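Firdevs Güneş
A thread about a table, because I have had a new worktop in my life since April and I can't stop going on about it.

Our room at Zelbridge used to have a dark brown table. Lovely thing, heavy as a horse, and it ate everything you put on it. Black screws, black cable ties, pen lids, my glasses (twice in one morning). By teatime you were working by touch.

Gwilym Maddocks had been saying for ages that we should go white. I said it would look like a dentist's. I was wrong, Gwilym, and I'm saying so in public!

We got it second-hand for £40 from an office that was clearing out. It came up in the lift on its side with 2 of us holding it and a lot of shouting about the corner.

And oh, the difference. You put a thing down and there it is. You put another thing down next to it and you can see the gap between them. I keep laying stuff out in rows for the sheer pleasure of it.
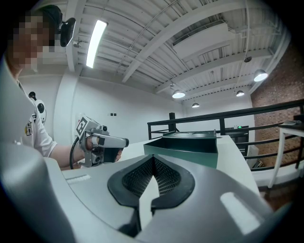

The white table, with things out on it. Gets a whole post to itself.

I love how it runs away from you towards the back of the room. The old one sat crossways and you were forever squeezing round the end with your elbows in.

Things I've learned so far. A soft damp cloth at the end of the day, every day, even if it looks fine. It isn't fine. Tilt your head and look along it.

Pencil rubs out beautifully. Biro does not. There is a small blue squiggle near my end that will be with us for ever, and I'm rather fond of it now.

Masking tape is brilliant for marking where things live. I put down little corners, so anything that gets picked up goes back to the same spot. Peel it off the same day or it leaves a sticky ghost.

Someone asked about glare. Yes, a bit, when the sun's low. We pull the blind at 8 in the morning and forget to open it again until lunch.

Also had a question about mugs. Mugs go on the windowsill. This was agreed on day one and has been broken every day since, mostly by me.

Gwilym now wants to do the shelves white as well. I've asked him to let me enjoy the table first, but he's already got the paint chart out and is saying "just look at this one" every time I walk past.

If you're dithering over a dark top or a pale one for a room where you handle small fiddly bits, go pale! Send me pictures of yours, please, I'll look at every single one.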